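Plakby is looking for visitors for its next robot open day in Kurham, and we would dearly love it if one of them were you! You don't need to know a thing about robots. Come for an hour or two in April, watch the arm sort packets of seed, have a go yourself if you fancy it, and then tell us, as bluntly as you like, what you made of it all. Tea and cake are on us, and there is a thank-you of 7 pounds towards your bus fare. Under-16s are very welcome with a grown-up. Please put your name down at the Ultden desk by 23/11/2021.

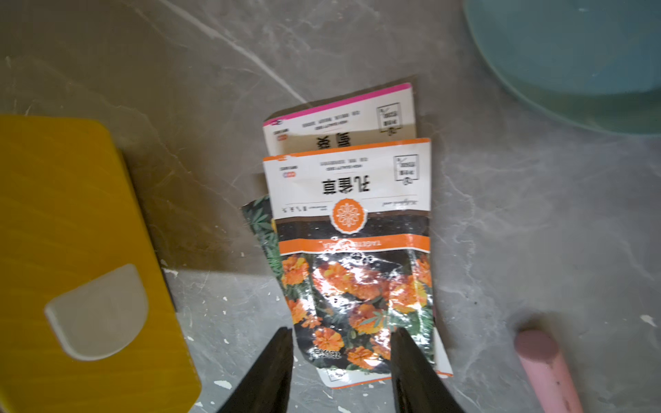 Photo: Plakby. Marigold seed on the floor tiles, with the gripper open.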